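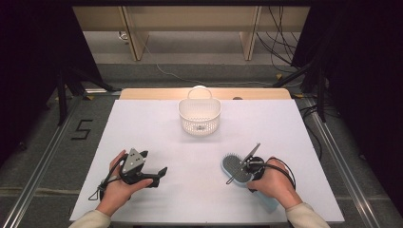
Figure 3. Two hand-held grippers over a pale sheet, the right one closed on a hair brush.

4.2 Return promises and what buyers make of them

The shops in our sample sell paintings made to order, most of them copies of landscapes whose painters are too long dead to complain. A buyer picks a picture from a catalog, picks a size, pays, and waits. What arrives was painted by somebody the buyer will never meet, from a photograph of a painting the buyer has probably never stood in front of. Given all this, it is a little surprising how seldom anyone sends one back.

We looked at 1,782 orders placed through two shops, Stokex and Larnmont, which let us read their order books on the condition that we not print their margins. Both promise a full refund. Stokex gives the buyer 16 days from delivery and asks for a reason. Larnmont sets no deadline and asks for nothing, a policy its founders adopted in March of their first year and have been nervous about ever since.

Going by the usual argument about generous returns, Larnmont should have been flooded. It was not. Its buyers returned paintings slightly less often than buyers at Stokex, and when they did, they took their time. Several wrote long letters first. One asked whether the cows could be moved to the other side of the river and, on hearing that they could, kept the painting as it was.

We coded the messages by hand (Lencho read the Stokex file, Rizzi the Larnmont file, and then we traded and argued). The most common complaint at both shops was color, usually green. Buyers had matched the picture to a sofa on a screen, and the sofa on the screen had lied. Size came next. A fair number of people appear to own tape measures only in principle. Complaints about the quality of the painting itself were rare, and the ones we found tended to come from buyers who mentioned, early in the message, that they also paint.

The deadline seems to do something the shops did not intend. At Stokex, returns bunch up in the last days of the window, when a buyer who has been mildly unsure is made to decide. At Larnmont the mildly unsure buyer hangs the thing in the hallway and gets used to it. We cannot rule out that the two shops draw different sorts of people. Larnmont charges more, and its median order of 300 dollars is not an impulse for most households, although one buyer described it as exactly that, at some length.

Two smaller sellers, Agyeman and Cloleck, declined to share order books but answered our questions. Cloleck holds around 4,000 images in its catalog and told us that nearly all its sales come from the first page. Agyeman has no returns policy in writing. Asked what happens when a customer is unhappy, the owner replied that he paints them another one, and that the second is usually worse, but by then they feel they have been listened to.

We take up the matter of the second painting in Section 4.3, where the numbers are thinner and the correspondence a good deal ruder.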